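Lab visit notes: Rafferty, gripper day

Quick writeup before I lose the notebook again. March, early start, coffee from the servo because the cafe next door wasn't open yet. Rafferty let us in to try their two gripper options on cloth, which is the only thing we care about at our end (hospital linen, mostly tops and scrubs, sorting and folding). We've been stuck choosing between the Fukholm jaw and the Kultard one for months and the spec sheets are no help. Both say "suitable for textiles". Sure.

Parking out the back, sign in on a tablet, shoes fine. The place is one big room set up a bit like a flat. Got straight into it.

Fukholm first, on the arms. Shorter stroke, stiffer fingers, closes fast. Controller is the Enau box, same as ours, so no suprises there apart from a newer menu.

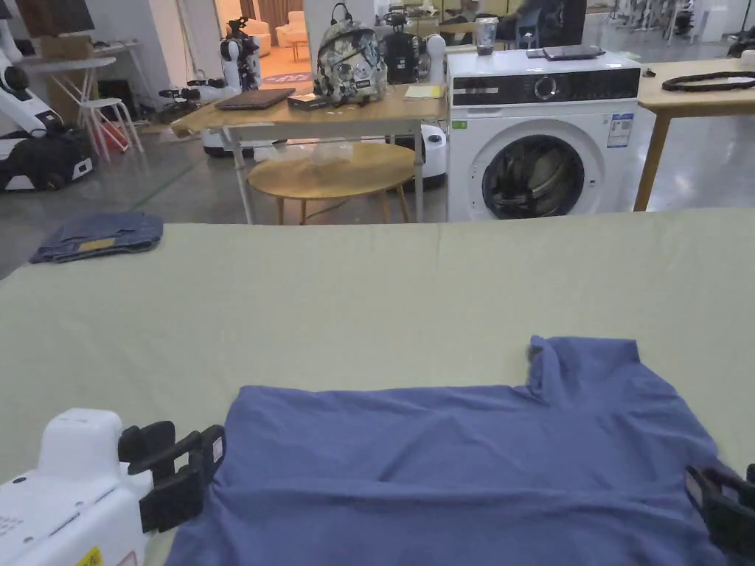 Edge grabs are where the Fukholm earns its money. Thin jersey is harder than it sounds, there's nothing for the jaw to bite and a bit too much force just rucks it up. With the blue T-shirt flat on the green cloth and a jaw on each side edge, you could go and look closely at how much fabric each one had hold of. The upper part of the shirt was still bunched up over on the right, and that's the bit I'd worry about on our line -- a bunched sleeve reads as an edge to our camera about as often as the real edge does. Asked if they'd solved that. They have not. Good to hear it said out loud.

Tally for the Fukholm: 92 grabs, 11 double picks where it took the cloth underneath as well. Higher than I'd like. They reckon a softer pad fixes most of it. Wants testing with our own table covering, ours is slicker.

Then Kultard. Fatter fingers, more compliance, slower to close. You can feel the difference straight away by hand, so we spent a good while just pinching things. Hems, collars, a doubled seam. On thick knits it's lovely. On thin stuff it slides a touch before it holds, and I had to redo a few.

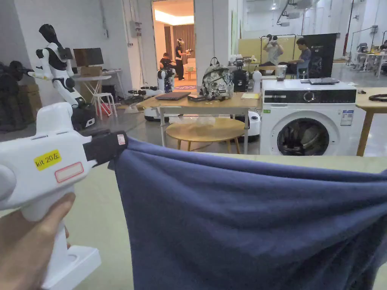 Weight matters more than I'd figured, too. After a half hour my wrist knew all about it. If we're going to record demos by hand back home before moving to the arms, thats a real cost and somebody should put it in the budget as breaks.

Price. Kultard jaw is $592 a side, pads extra, Fukholm quote still to come. Pads on the Kultard swap in under 5 minutes with one hex key, which I did myself without being shown. Fukholm pads are glued. Glued! Didn't love that.

Other bits, in no order:

Camera at head height sees plenty of the table but loses the fingertips once the fabric lifts. We have the same problem. A wrist camera would help, more cable though.

Enau controller dropped its connection once, came back after a restart. Ask about firmware version.

Lunch was rolls, decent.

Leaning Kultard for the knits and keeping the Fukholm on the list for thin tops if the soft pad turns up. Rafferty will lend us a pair of each if we pay the freight. Still need to send them our glove box dimensions and the list of fabrics, both on my desk, both going tomorrow arvo.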